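March 2022

Long one tonight, and my thumbs are killing me. I got to the shop right after dinner meaning to do an hour on the Pomham grippers and of course it was past eleven when I locked up. Wenceslao was already there with his coffee, re-crimping the connector I did badly in February (he didn't say a word about it, he just held it up and looked at me).

The good news is the new springs are in! The old ones were fine for paper and useless for cloth — anything heavier than a dish towel slid right out of the fingers. The replacements came from Pimentel, 5 in a bag, and I'd already lost one under the bench before I got the first housing closed. Still haven't found it.

So then it was shirts. Pick up a corner, pick up the other corner, pull, lay it down, fold, shake it out, start over. We're trying to get to 400 folds before we let the arms have a go at it, and I did 72 tonight, which puts us at 97. A long way to go, but last week I was ready to throw the whole thing in the canal, so I'll take it.

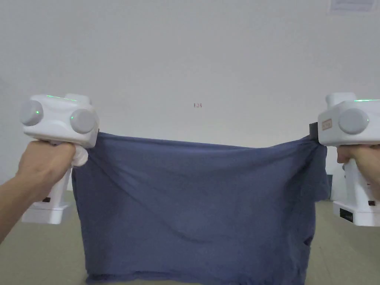

Navy shirt, one corner in each gripper. Lights green on both sides!

The green lights make me happier than they should. I spent over two weeks staring at red on the left one, and the trouble was a ground wire I'd pinched under a screw. Wenceslao wants to add a beep when it connects. I told him absolutely not, I'd lose my mind by the tenth shirt.

Edo is still the name for the left arm and Britico for the right, and I've stopped fighting it. They both need their cables rerouted before anything moves on its own. I also want to try a softer pad, maybe cut from that silicone baking mat I never use.

Tomorrow: order more screws, charge everything, look for that spring again. And bring my own coffee, his is terrible.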